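Soldale bench notebook
November 1, 2019

Grout and sealer tests, continued. I mixed the second batch of the Prollura gray this morning and it went off way faster than the first one, so I was scraping it out of the bucket with a putty knife and saying things I won't write down. Same water, same mixer, same powder. I think I let it slake too long before remixing (the bag says 10 minutes, I went and got coffee, you know how that goes).

The reason I care so much about gray is the checkered walls. Dark gray and off-white squares on the diagonal, and whatever color we put in the joints has to sit next to both. White grout would look fantastic for a week!

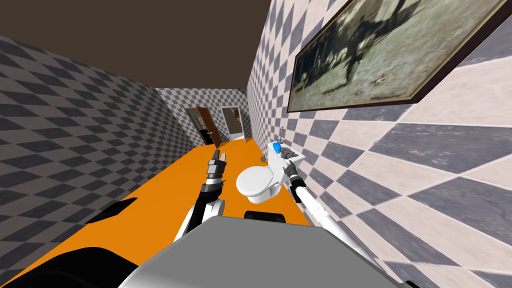

Test boards

Board 23 is the keeper so far. Joints are full, no pinholes, and the haze came off with one pass of a damp sponge. Board 24 has the fast batch on it and it shows, with little drag marks in every other joint. I'm keeping it anyway for the stain test.

Powder weights, so I don't have to dig for them later: 271 g for the first batch, 329 g for the second. Water scaled to match. I did check the scale against the brass weight and it's fine.

Sealer

Derkach sealer on the left half of each board, Larken on the right. The Derkach beads nicely but it darkens the joint more than I'd like, almost a full shade. Larken hardly changes the color and smells like a gas station. Coffee, olive oil and mustard go on tomorrow, overnight, then a plain water wipe before anybody reaches for the cleaner.

Still haven't picked anything to go with flat dark brown. I keep leaning toward the warmer gray, and then I hold it up to the orange floor chip and change my mind again.
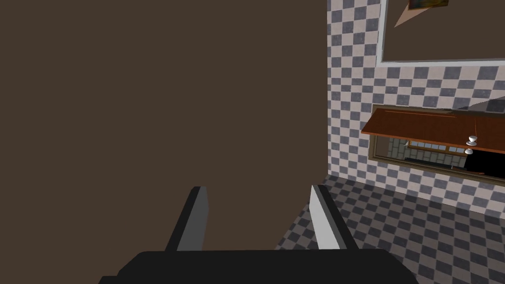 Dark brown, close up.

To do: order more sponges, relabel the Larken can, cut four more boards.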